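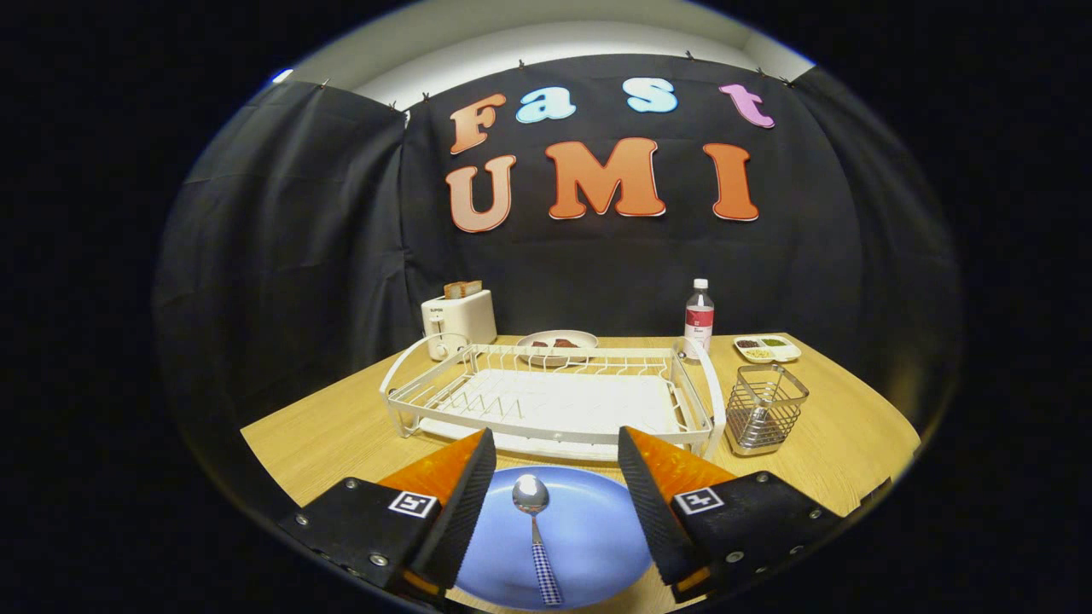

Round plate in matte periwinkle on a light wood-grain tabletop.

Drurum Tableware – Dinner Plate, Coupe Shape
Sold by Trurnport Catering Supply

The Drurum dinner plate is a one-piece stoneware coupe plate for daily use in cafés, canteens and homes. It has no separate rim. The wall rises in a shallow curve from the well to the edge, which keeps sauces on the plate and allows tight stacking.

Specification
Diameter: 10.5 in
Weight: 465 g
Body: vitrified stoneware, fired once
Glaze: matte outside and inside, lead-free
Foot ring: unglazed, ground smooth
Pack size: 6 or 24
Colors: periwinkle, chalk, moss, slate

Firing and finish
Plates are fired at the Plidmont works to a peak of 2,645 °F. Small shifts in shade occur between batches. Orders that must match should be placed together and marked "single batch" in the notes field. Reorders cannot be matched to an earlier batch. The matte glaze shows metal marks from cutlery sooner than a gloss glaze does. These are deposits of metal on the surface and come off with a mild oxalic acid cleaner and a soft cloth. Do not use steel wool.

Stacking and storage
Stack up to 24 plates on a flat shelf. A stack of that height weighs just over 11 kg. The Alemayehu upright rack (sold separately) holds 58 plates on edge and fits a standard 24-inch shelf. Bowls from the same range do not fit this rack.

Care
Dishwasher safe, commercial and domestic. Microwave safe. Oven safe to 400 °F, from room temperature only. Do not place on a direct flame or move from freezer to oven. Chipped plates should be taken out of service.

Ordering
Packs of 24 ship from Plidmont on a pallet – allow extra time for moss, which is made to order. Breakage in transit must be reported within three working days, with the carton kept. Sample plates are charged at the single-unit price and credited against a first order of two packs or more.

81 shares
3 comments

tilehouse_cafe
Two years in with the slate. Cutlery marks are real but the cleaner works. Edges have held up better than our old rimmed ones.

Moorgrass
Does the 7 in side plate nest inside this one? The page for it doesn't say.

kb_catering
@Moorgrass yes, but it rocks a bit. We keep them in separate stacks.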